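Where Does It All Go? Counter and Drawer Storage in a Small Kitchen
Design for Daily Living, project report, second draft

We picked the kitchen because everyone has one and everyone complains about theirs. Question was simple: what sits out on the counter, what could go in a drawer, and does anybody gain from moving it. Worked in the practice kitchen at Bultville, mostly afternoons. Odette did the measuring, I did the notes.

Surfaces first. Tan and off-white nearly everywhere you get up close, which we liked at first and then got tired of. Pale surfaces show specks. Wrote that down twice. 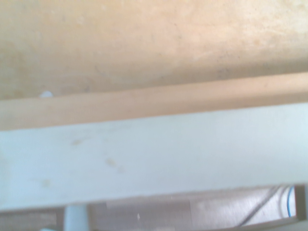

Vol. 7, p. 153

Method. Divided everything into three groups: used daily, used weekly, just for looks. Argued a lot about fruit. Kaja says fruit is daily, Odette says it's decoration untill somebody eats it. We left it as daily.

Candlesticks are looks, no argument there. Three black metal ones along the wall with white candles, they take up the back of the counter and you have to reach past the bowl to get to them. Jars with the gingham lids were harder. Glass, so you'd see what is in them, but the lids are clearly there to be pretty.
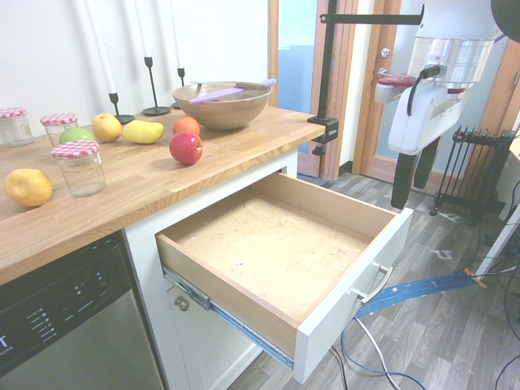

Survey went out in May to 300 households, 242 came back, better than we hoped. Most people said they keep a fruit bowl out. Far fewer could say what was in their top drawer without opening it. Should of asked about drawer depth too, we didn't think of it in time.

Cleaning was the other thing people wrote about in the comments. Crumbs in seams, marks on light colors, edges where two surfaces meet.

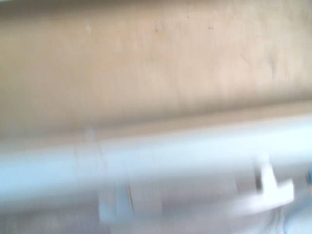
Recommendations, short version. Keep the big wooden bowl out and put the fruit in it, loose fruit eats up the middle of the counter. Plates and bowls stacked at the back are fine if you use them daily. Give the top drawer one job. Ours would be utensils, starting with the purple spatula. Jars in one row, no strays at the front.

Still to do: redo the counter sketch, fix table 2, ask about the dividers from Dernix.
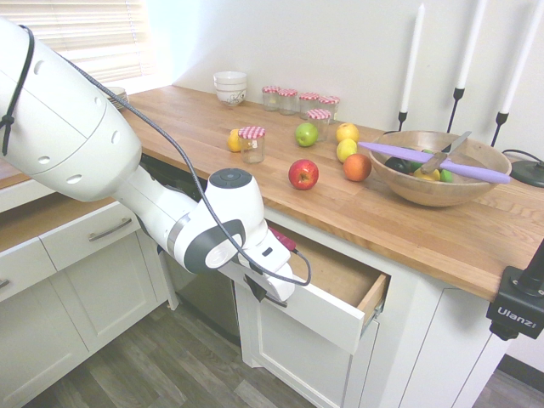

By Kaja Priedītis and Odette Roussel

Added after class review. Somebody asked why we didn't just empty the whole counter. Because then you have a kitchen you can't cook in. The drawer holds less than you'd think and the fruit has to live somewhere. Sketch is redone, table 2 isn't.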